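Toy library cupboard and sorting table

The toy library at the Skulleveo hall reopens in June with 133 items on the shelves. The spare room has been set up for sorting, and donations can be left there from 3 pm on open days.

Soft toys are checked on the table before they go out on loan. Wilma Visser looks over the seams, eyes and tags, and anything that needs a stitch goes home with Úna Keogh. Small parts and loose pieces are kept in trays, and families are asked to bring them back in the same bag they went out in. 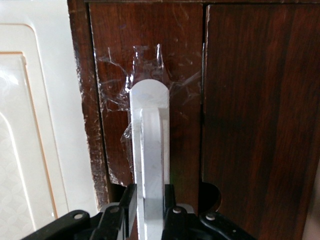
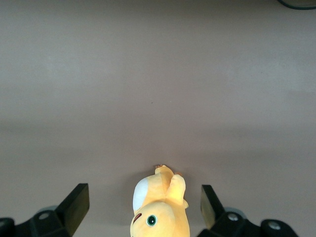
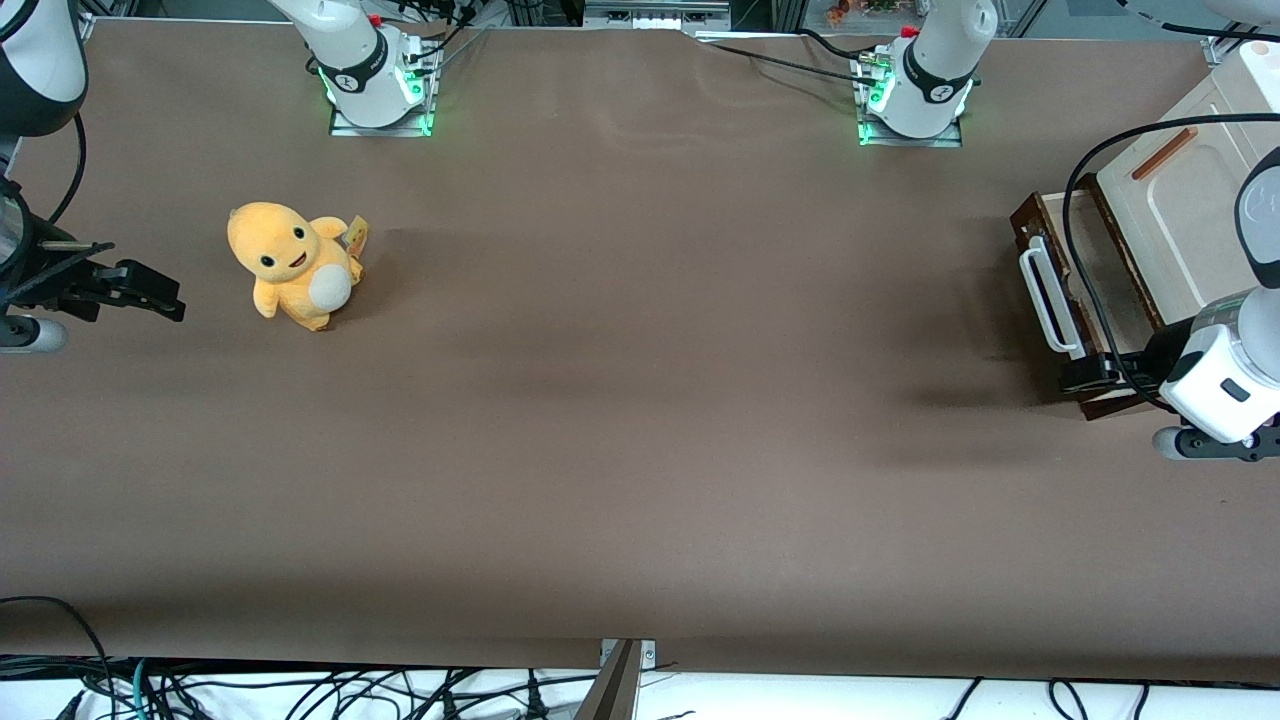 First, the white handle at the cupboard door, with clear tape on the wood. Second and third, a yellow soft toy on the table.

The reddish-brown cupboard will hold puzzles and board games. Please leave the tape on the door for now - Rostyslav Vakulenko will take it off when he has gone over the finish.

We still need wooden puzzles for ages 3 and up, and would favour complete sets. Soft toys should be clean and have their labels on if possible. We have enough plastic cars.

Membership is $18 a family for the year, and 60 families have signed up so far. Forms are at the front desk, or ask Armindo Patrício.

Recent items
Hall bookings for June
Seed swap leftovers - free to collect
New hours at the front desk
Lost property: coats and lunch boxes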